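September 2022, Sunday

Quiet day, so I did the equipment sheet for next year. Capital line as agreed in August, no change. Three items on it: second arm, spare gripper sets, bench enclosure. Toivo wants a fourth, a weighing station, and has put it in twice under different names. I have left it in once.

Second arm. Palumbo quoted again on Friday and the figure is the same as before apart from carriage, which has gone up by 98. The quote leaves out the controller cable and the mounting plate. Asked Natalina Pellegrini to get both in writing as separate lines, so that they can go against consumables if the arm takes the whole capital sum. Lead time is still given as "on request", no use for planning. If the order is not placed by the end of the quarter I will carry the money over and we run on one arm until spring.

Gripper sets. Two suppliers. Plirulent: 63 a pair for plain fingers, no minimum order. Notusska: cheaper per pair, but the minimum comes to 1,542 with the adaptor plates, and we would be holding stock for years. Pieter prefers Notusska for the harder coating. He may be right about the coating, but I have no wear figures of our own to set against the difference. Started a log for this. Date in, date out, hours, reason for change. Should have been started a year ago.

Enclosure. Settimio measured up on Thursday. His sketch has the door on the wrong side for the Istham bench and he knows it. Revised drawing due Wednesday. Put down 1,000 as a placeholder, which covers panels and hinges but no extraction.

Weighing station. Not costed. Toivo to supply a model and a price or it comes off.

Open points: does the service contract on the first arm cover the wrist camera (Ermanno Negri to check, he has the paper copy); can the spare fingers be bought on the small-purchases card; who signs above the card limit while Pieter is away.

Finger wear is the item I am least sure how to budget. The supplier's replacement interval is stated for clean, rigid parts, and our work is dry food samples in thin plastic cups, so I do not trust it. The left finger is rough and chipped on its inner edge near the tip, and both have scuffs and pale flecks along the lower edges. Provisionally two Plirulent pairs per arm, to be reviewed when the log has three months in it. A brush and a wipe-down at the end of each shift cost next to nothing and go on the consumables line from Monday.

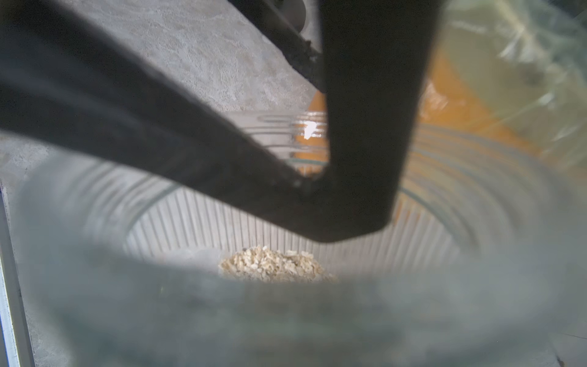
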